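Three weeks of reversing the wrong way

I promised an update on the Plamlow project and then went quiet, which some of you noticed (thank you for the emails, and sorry to the person who asked whether I'd given up and bought a goldfish). I haven't given up. I've been stuck on a rug.

For anyone new: Plamlow is my home helper robot, or it will be if it ever gets built. At the moment it lives entirely in a simulator on my desktop, trundling round made-up living rooms and learning to get from one end to the other without hitting anything. I started it in February as something to do in the evenings. The software that decides where to drive is called Oleo, I wrote most of it, and so most of what follows is my own fault.

The plan was simple enough. I'd run it through a big batch of rooms overnight, look at the failures over breakfast, fix the silly ones, repeat. Out of 900 runs the first proper batch gave me 249 failures, and I was pleased with that! Loads of them were boring. It clipped table legs, it got wedged in corners, once it drove very slowly into a wall and kept its wheels turning until the timer ran out. All easy to sort.

Then there was the other sort of failure. The robot would set off nicely, get to the edge of a rug, stop, and then go backwards at full speed until it hit something. Usually furniture. I watched one replay where it shot back across the whole room and took the bottom of a bookcase with it, and I did laugh, but then I thought about the real thing doing that with my shins behind it and went off the idea a bit.

So I did what I always do and blamed the wrong part. I decided it was the wheels. Rugs are grippier than floors, the simulator has a number for that, and I'd guessed the number. I spent the best part of a week fiddling with friction. Higher, lower, different for each wheel. It made no difference at all, apart from one setting where Plamlow slid about like a bar of soap and couldn't reach the rug in the first place, so technically the fault went away.

Next I blamed the bump sensor. I'd put a pretend one on the front, copied from the Hattori unit I've got in a drawer waiting for the real build, and I thought perhaps the raised edge of the rug was setting it off. Reasonable theory! Took the sensor out altogether. Straight backwards into a sofa.

It was the logs that got me there in the end, and I should have read them first. There's a line that prints whenever Oleo thinks it's about to drive off a drop, like the top of a staircase. I'd forgotten it existed. In every one of the reversing runs, that line appeared a moment before the robot stopped. It thought the fringe on the end of the rug was a cliff. All those ragged little threads were giving the depth estimate a fit, it was coming back with rubbish, and I'd written a rule months ago saying that rubbish depth near the floor should be treated as a drop, to be on the safe side.

Fair enough, you'd think, stopping is fine. But the bit that says "back away from the drop" had no limit on it. No speed cap, no distance, and it never looked at what was behind. I'd meant to come back and fill that in. There was even a note to myself in the code saying so, which made for an uncomfortable cup of tea.

I built a test room with very little in it so I could go at this one fault over and over. Pale floor, fringed rug, a metal shelving unit over by the wall with a vase on the bottom shelf. 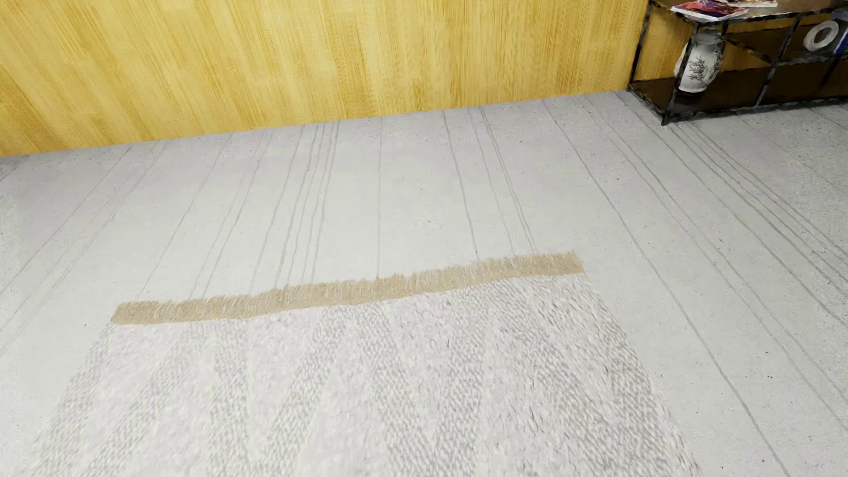 Could you just switch the drop check off when the robot is near a rug?
You could, but I wouldn't, because a rug can sit at the top of the stairs and then the one check you need is the one you've turned off. It's better to keep the check and make the robot's reaction to it gentle.

So that's what I've done. When Oleo sees a possible drop now, it stops and stays stopped while it takes another few looks. If it still isn't happy it backs off at a crawl, for a short distance, and only if the space behind is clear. If the space behind isn't clear it sits there and beeps. I've also written a separate stop which sits outside Oleo and cuts the wheels if the speed goes over a limit, whatever Oleo is asking for. I ought to have had that from the start.

After the change I ran it 552 times with a fringed rug in the way and got 3 failures, all of them sitting and beeping when they could have carried on. I can live with beeping. I haven't had a single full-speed reverse since, though I'm still checking the replays by eye.

Next job is the Zosier depth camera, which has been in its box on my desk for ages, and seeing what it makes of a fringe in real life. I'll do that with the wheels off the ground.

Posted 2023-06-03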